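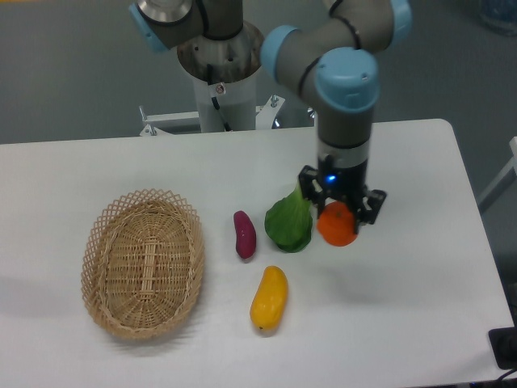

How a Robot Arm Picks Up Fruit

A robot arm is a machine with joints. Your own arm has joints too: a shoulder, an elbow and a wrist. A motor inside each robot joint turns it by a set amount. When all the motors turn together, the end of the arm travels to a new place.

The part at the end is called a gripper. A gripper with fingers closes on an object and holds it. Some grippers have two fingers and some have more.

The Plustov Robot Club works with an arm like this. The club has 16 members, ages 10 to 14, and their project for the year is called Ikel. The task in Ikel is to move fruit and vegetables from a table into a basket.

Step 1. Find the object

The arm does not know what an orange is. It needs numbers. The club uses a grid, like the grid on a map. One number says how far left or right to go. A second says how far forward or back. A third gives the height above the table. Together these numbers are called coordinates.

Step 2. Move above it

The arm first goes to a point straight above the fruit. It then comes down slowly. If it came in from the side, it could push the fruit away or bump into the vegetable next to it.

Step 3. Close the fingers

Force is how hard the fingers push. With too little force, the fruit slips. With too much, it gets squashed. An orange is firm and nearly the same shape from every side. A mango is longer and smoother, so the gripper has to be turned to fit across it. Leafy vegetables are harder again, as the leaves bend when they are touched.

Step 4. Lift, carry, let go

The arm goes straight up before it goes sideways. Over the basket, it comes down again and opens its fingers. Dropping fruit from high up bruises it.

Writing the program

A program is a list of instructions for the arm. Revathi Kurup, who teaches the club, has members write each step on paper first. They then type it in and run it at low speed. The first Ikel program was started in August and had 14 instructions. The current one has more than 400, and most of the new ones deal with things going wrong, such as fingers that close on nothing.

Safety rules

Hands stay off the table when the arm is switched on.
One person stands at the stop button during every run.
Long hair is tied back and loose sleeves are rolled up.

Words to know

Joint: a place where the arm can turn.
Gripper: the part that holds things.
Coordinates: numbers that tell where something is.
Program: a list of instructions for a machine.

Text by Theresia Oberholzer. Last changed 2022-10-04.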